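Flirnthorpe Counselling: Guide to the Online Booking Page
Section 2. Setting up your first video session

Revised 3/18/19

Before you start you will need the welcome email from the Disdale office and a computer with a camera and microphone. A phone will do for a first call, but the forms are hard to fill in on a small screen.

1. Open the link in the welcome email and choose a password.

2. Fill in the contact form. Leave the "Reason for coming" box blank if you would like to talk about it first.

3. Pick a time from the calendar. Times in grey are taken.

4. Press Test call. You should hear your own voice played back after a short pause.

5. On the day, sign in and wait on the page marked Waiting Room. Your counsellor lets you in from the other side.

Note: the test call works only in the two browsers named in your email. If you hear nothing, check that the sound is not muted and try again.

Caution: do not use the message box in an emergency. Messages are read on working days only — ring your GP or the emergency services.

Session notes and worksheets you download are saved on your own computer, and we cannot remove them from there. Delete any you no longer want, and empty the recycle bin afterwards. Take care before a desktop goes for repair or is passed on. Once the case is open, as it is in the picture, the drive bay is in plain reach, and any files left on a drive go wherever the drive goes. Copy what you want to keep to a memory stick first, and store it somewhere private. 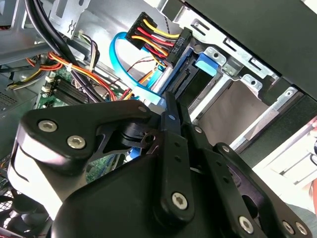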